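# Pinch rule (garment handling)

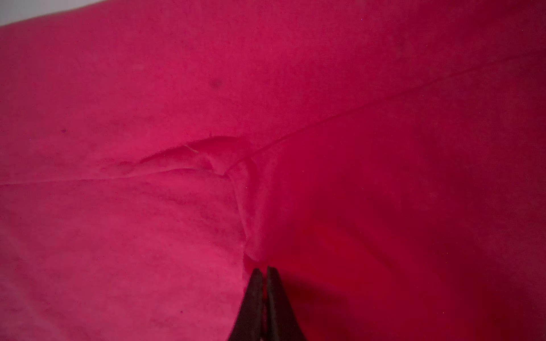
*Closed fingertips at a fold in pink cloth, wrist camera view.*

The **pinch rule** is a bit of good practice for robots that handle clothing and other soft goods. In its shortest form it says: close on a fold, never on flat cloth, and don't lift until the grip has been checked. I've been looking after this entry since Deirdre Moynihan handed it to me in February, and I still get mail about the word "never", so I'll come to that.

## Where it comes from

The wording most of us use is from the Claltus handling notes, section 9, which Heloísa Furtado wrote after a long stretch on the sorting tables at Burker. Before that every shop had its own version (ours was a strip of masking tape on the guarding that said FOLD FIRST, and it did the job pretty well!). Arnex took up the Claltus text more or less whole. Zhuravel kept its own, which lets you press a flat fabric to raise a ridge as long as the finger force is capped.

## What it asks for

- Approach along the line of the fold, with the fingers straddling it.
- Stay off stitched seams if there's plain cloth within reach. A seam is thicker, and it'll fool your grip width reading.
- Close slowly, hold, and compare finger width against the fabric class before any lift.
- After a missed grip, open fully and back off before trying again. No dragging closed tips over the cloth.
- Log the attempt either way, with the wrist view saved.

That last one gets skipped the most. Furtado's own set ran to 2381 logged attempts, and she told me she'd have thrown out half her early ideas sooner if the misses had been saved from the start.

## Fabric classes

The notes list 8 classes, from sheer to quilted. Brushed knits are the fussy ones in my experience: the nap grabs at the tips, pilling follows, and strong colours with a deep shadow down one side can make a crease look like a gap between two layers. Fiachra Fahy's advice is to add a second light before you touch the thresholds, and I'm with him on that.

## About "never"

Lorcan Cullinane argues the word is too strong for towels and fleece, where a flat pinch does no harm that he can find. He's probably right. Teresa Hayes has drafted a softer line ("avoid on flat cloth unless tested") and it's sitting as comment 41 on the Claltus list. Until it's settled I've left the old wording up.

## See also

- Grip width check
- Seam avoidance
- Wrist view logging

*Last revised 28 April 2026*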